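Upholstery Care: Seat Cushions, Seams and Fillings

Most wear on a couch comes from uneven loading. The seat used every evening compresses first, and its cover goes slack before the foam itself has failed. Swap left and right cushions every two weeks if they are the same shape, and turn them over if the covers have no fixed underside. Cushions attached at the back can only be beaten and smoothed in place.

Vacuum before any wet cleaning. Use the flat nozzle along the seams and the brush head on the open surfaces, at low suction. Grit left in the fabric turns to mud once water is applied and will travel down to the backing.

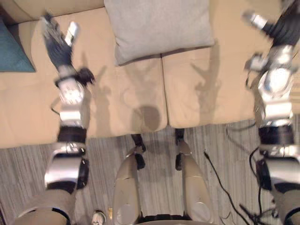
Beige couch on gray striped carpet.

Check the care code, normally sewn under a seat cushion. W permits water-based cleaner, S permits solvent only, WS permits either, and X means vacuum only. For code W fabric, mix one teaspoon of clear dish soap into two cups of lukewarm water. Test on the back panel and leave it overnight. Work from the outside of a stain inward with a white cloth, blotting. Rinse with a second cloth and plain water, then blot dry.

Do not soak the piping. It dries last and leaves a brown line.

Foam that stays dented overnight should be replaced. Measure the cover from seam to seam and order the foam half an inch larger in width and depth. Polyester wrap around the foam fills the corners. Hivcombe sells wrap by the yard; Pilulum sells it only in cut sheets, which leave a join.

Zippers on older covers stick at the corners. Rub the teeth with candle wax and work the slider back and forth, keeping the fabric flat with the other hand. 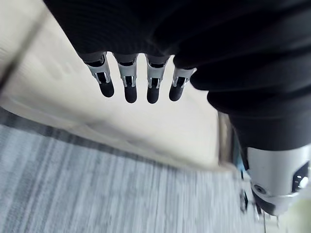
Inès Arnaud writes that half an inch was too much on her box cushions and the zipper would not close until she trimmed the foam to the exact seam measurement. For firm foam, start with a quarter inch.

Last revised 1 January 2021.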